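Dalum Table Review: Six Months of Spills, Elbows and Water Rings

By Sławomir Baran
January 12, 2026

I bought the Dalum in July, mostly out of spite. My old table (a hand-me-down with one leg that had been glued twice) had developed a slope, and every pea my kids dropped on it went straight to the same corner and onto the floor. So I went looking for something wooden, warm-colored and plain, with a top that could take a beating, and I ended up paying $341 for this one. I've eaten, worked, sorted laundry and wrapped a ridiculous number of Christmas presents on it since then, so I think I can say a few things about it now.

First, the delivery. The box was heavy and the driver was in a hurry, so it spent its first night in my hallway, where I walked into it in the dark. Twice! The packaging was decent though, lots of cardboard and very little foam, and nothing arrived chipped. Assembly took me an evening. The instructions are drawings only, and drawing number 3 is wrong, or at least it's drawn upside down compared to the ones before it. If your legs seem to be pointing the wrong way, flip the page around and keep going. The hex key that comes with it is junk and I switched to my own after the first bolt.

Now the top, which is why I picked it. The color is a warm brown, a bit richer than I expected from the store's website, and the grain is light enough that it doesn't fight with everything else in the room. My sister has a Tokarz table with big dramatic swirls all over it, and it's gorgeous, but you can lose a fork on that thing. Mine is calmer. Crumbs do show up on it, I'll be straight with you, and so does flour. Coffee drips hide pretty well, which may or may not be a good thing in my house.

I wanted to see how it handled water, because my old one was covered in white rings and I'm never going to be a coaster person. I've tried, I've bought the cork ones and the felt ones, and they all end up under the couch. So plain drinking glasses go right on the wood here, all day long. 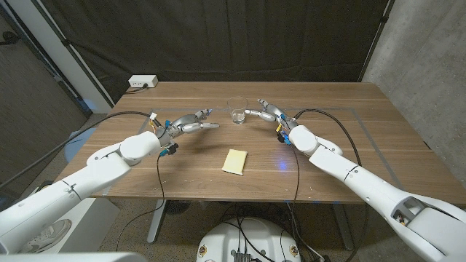 A clear glass with a little water left in it, near the far edge of the table.

After six months I've got one faint ring, and I know exactly which night it came from (iced tea, a humid evening, nobody wiped up until breakfast). Regular water glasses haven't left a thing so far. If I catch a wet spot within an hour or so, a dry dish towel takes care of it and that's the end of the story. I did put a hot soup pot down once without thinking and grabbed it right back up, and I got away with it, but I wouldn't do it on purpose.

Cleaning is easy. A damp cloth, then a dry one. I used a bottle of Fernetex wood cleaner for a while because my neighbor swears by it, and it smelled nice but left the surface a little tacky, so you'd put your forearm down and feel it let go again. Plain water and a drop of dish soap works better for me. I also tried the Clatano wax on a patch near the end where my husband sits, and I can't see any difference between his end and mine, so the rest of the tin is living in the garage.

Sturdiness is good, with one complaint. The table wobbled for the first couple of weeks and I was ready to write a very grumpy email, and then I retightened all the bolts and the wobble went away. It came back a little around Thanksgiving, I tightened them again, and it's been solid ever since. I'd tell anybody to put that on the calendar. The card in the box says it's rated for 200 pounds, and I've stood on it to change a light bulb (please don't tell my mother) and it didn't even creak.

The edges could be softer. They aren't sharp exactly, but if you type with your wrists resting on the near edge, like I do when I'm doing bills, you'll have a line across your arms after a while. A little sandpaper would probably fix it and I keep meaning to get to it. I'm also not in love with the felt pads for the feet, which slid off in the first week and stuck themselves to my sock.

What about the price? You can easily spend over $1000 on a table this size if you wander into the fancy end of the showroom, and I sat at a few of those and they were lovely. I didn't feel they were three times lovelier. With kids and art projects and people leaning on things, I'd rather have something I don't have to yell about. When my youngest dragged a fork across the Dalum I said a bad word, rubbed the mark with a walnut (an old trick, it sort of works) and went on with dinner.

Would I buy it again? Yes, I would, and I'd get the matching bench at the same time, because by the time I went back for it they were out of the brown and only had the gray one left. I'm on the waiting list. If it shows up before summer I'll add a note about whether the color matches.

Contact | Copyright 2026 | All rights reserved | Back to top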